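Fivham Crime Desk: Questions We Get

Why don't you name everyone who is arrested?
An arrest is the start of a story. We name people once they are charged, and we go back and say so if the charge is dropped. The second part tends to get fewer clicks.

Where do your reports come from?
Court lists, police bulletins and phone calls that go to voicemail. We cover 6 courts between Dikumley and Brutberg, and last year we published 1,066 reports. Roughly 160 involved a stolen bicycle.

My cousin is in one of your stories. Can you take it down?
No, but we will fix it if it's wrong. Send the case number and the line you object to. "All of it" is not a line.

Do you pay for tips?
We don't - though the Ghasemi bakery downstairs has been known to round up on a coffee.

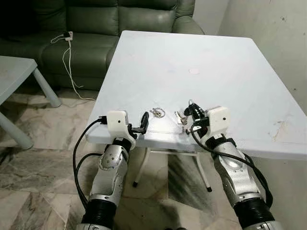
Can I comment on a live case?
Comments are closed until the verdict. After that you get 1,000 characters, which most readers treat as a minimum.

How do I report a crime to you?
Please call the police first. We open at 9 a.m. and have no handcuffs.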